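Grovwood rover, first month

ok so quick one, I keep getting asked and I keep not writing it up. September has been mad.

I've had the Zumusier kit since the start of the month. For anyone who missed the last post – it's the small outdoor rover Grovwood sells, wheels, a front camera, battery, a box of brackets and a patrol app. 517 for the base kit. I paid for mine. Plus 99 for the mapping add-on, which I put off buying and then bought anyway, so just put it in the basket the first time.

Build took an evening. Instructions fine up to the camera mount, then two steps are swapped, so I had the cover on before the cable was through. Off again. Lost a screw under the fridge. Spare screws in the bag, good. Firmware update took longer than the whole chassis.

Indoors it's dull. Follows a route, stops at chairs, fine. I got it for outside, so mornings before work I've been taking it down past the old buildings and letting it run the path. Flat light, grey sky, hardly anyone. Good for testing as the camera hates low sun – more on that in a sec.

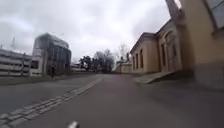 Robot's-eye view. Asphalt, with the cobble strip off to the left.

The cobbles are the thing I really wanted to know about. On asphalt it's lovely, quiet, holds a line. On the setts it gets a proper rattle going and the heading drifts, and if it meets the strip at a shallow angle it sort of rides along the edge for a bit before it makes up its mind. Square on, no problem. I now draw the route so it crosses square and I've stopped worrying about it. You can turn speed down per section in the app, took me a week to find that. It's under Route, not under Drive. Why.

Ramps – ok. Slow going up, bit eager coming down. I stay next to it.

Battery. The box says up to 200 minutes. I got 81 on a cold morning with mapping on and the video streaming to my phone the whole time. With streaming off it's a lot better but I havent timed that properly. Charger gets warm.

Low sun, right. One clear morning it decided a shadow was a wall and sat there beeping at it. Drove it home by hand. There's a setting called cautious, turn that down a notch and it behaves, but then you realy do have to watch it near people. I wouldn't leave it on its own anyway.

Did look at the Mulwood one first. Nicer app, smaller wheels, and the wheels put me off. Also tried the Okoro clip-on bumper on this and it fits if you file the left tab a little. Scuffed already.

Support wrote back next day about the swapped steps and sent a new pdf. Same two steps, still swapped.

Would I buy it again, yeah, for paths. For gravel I dont know yet, that's next. Sending the mapping files to anyone who wants them, just leave a comment and say which app version you're on.

Right, work.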